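Cestillo con asa Dulura, blanco, para fregadero y mesa

Limance — menaje y pequeño orden de la casa

Hay piezas que una compra sin pensarlo mucho y que luego acaban viajando por toda la casa, y este cestillo es de las nuestras. Lo trajimos para la zona del fregadero, que es donde más falta hacía (los estropajos siempre rodando por la encimera, el jabón dejando cerco), y a las pocas semanas lo teníamos también en el lavadero y en la mesa de la terraza con las servilletas y el salero.

La Dulura es una bandeja rectangular, baja, con reborde y con el fondo perforado en rombos, para que el agua escurra y no se quede criando cal debajo del estropajo. De los dos lados cortos sale un asa alta en forma de U invertida, hecha con varillas finas, y gracias a ella se levanta el conjunto entero con una sola mano cuando toca pasar la bayeta. ¡Parece poca cosa, pero se agradece cada noche!

El asa es alta a propósito. Hicimos antes otro modelo, el Achari, con el asa corta, y muchas clientas nos escribieron que al meter la mano con los guantes puestos se enganchaban. En este cabe la mano con holgura, y además la varilla sirve para dejar colgada la bayeta doblada.

Pesa 500 gramos y mide 17 cm de ancho. Caben bien un estropajo grande, un cepillo de mango corto y el bote del lavavajillas, siempre que no sea de los de formato familiar, que esos vuelcan. Si lo pone sobre una mesa de madera, le aconsejamos un paño o un platito debajo los primeros minutos, hasta que termine de gotear.

Para limpiarlo basta agua templada y un poco de jabón. En el fondo perforado va muy bien un estropajo de malla, pasado en diagonal, siguiendo los rombos — los de fibra metálica, mejor guardarlos para las sartenes, porque rayan el blanco.
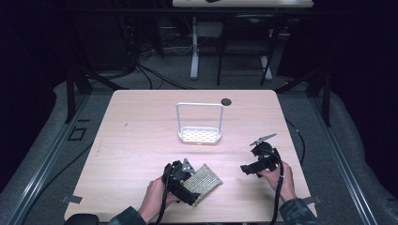
Marisol: yo lo tengo desde diciembre junto al grifo y sigue blanco, aunque el asa me resulta algo alta para guardarlo debajo del fregadero y al final lo dejo siempre fuera. Le pondría cuatro estrellas y media si se pudiera.

Tiene razón en lo del armario: conviene medir antes la balda, sobre todo si el sifón queda bajo. Para esos huecos seguimos teniendo el Achari, en blanco y en gris, hasta agotar las existencias.

Referencia 2691. Precio: 19 euros, impuestos incluidos. Se envía montado, en caja de cartón, y admite cambio mientras no se haya usado.

17 comentarios · Compartir

También le puede interesar
Cestillo Achari de asa corta
Escurridor plegable Granadcombe
Estropajos de malla, paquete surtido
Jabonera Dulura con rejilla

© 2021 Limance · Contacto · Volver arriba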